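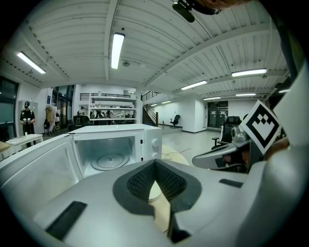

Shared kitchen corner takes shape at the Gollus building

22 Jun 2024

If you have been wondering when there would finally be a way to warm up your lunch at the Gollus building, the wait is over. A white microwave has been set up in the big ground floor workspace, and after a winter and spring of cold soup and sandwiches, people there are very happy to see it.

It is a simple machine, with two round knobs on the right, a glass turntable and a door that swings open to the left. The tenants' group at Gollus, which looks after the shared parts of the building, said it had asked for something plain on purpose. The last survey of tenants, sent out in January, brought back 234 replies, and a good many of them asked for exactly this - a place to heat food without walking over to the café at Stirarura and standing in line with everybody else at noon.

The microwave was bought secondhand through Lahlou, the household goods store on the next block, for $25. The store also set aside a box of plates and mugs, which will be picked up once there is a shelf to put them on.
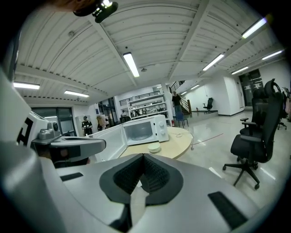

The round wooden table is a friendly height for setting down a hot bowl, and the group hopes it will become a spot where people from different offices stop and chat for a few minutes. Nearly 200 people have a key to the building, so a little patience at lunchtime will go a long way.

There are a few house rules, and they are easy ones. Please cover your food, wipe up splashes while they are fresh, and leave the door open for a minute or two afterward so the inside can air out. Fish is allowed (this was discussed at some length!), though the group kindly asks that it be saved for after 2 p.m.

Masimeck, the design studio upstairs, has offered to make a small sign with the rules on it, along with a sheet where tenants can put their names down for a turn at cleaning. Each turn lasts 3 days. Anyone with a spare kettle to give away is warmly invited to leave a note at the front desk - tea drinkers have been asking already.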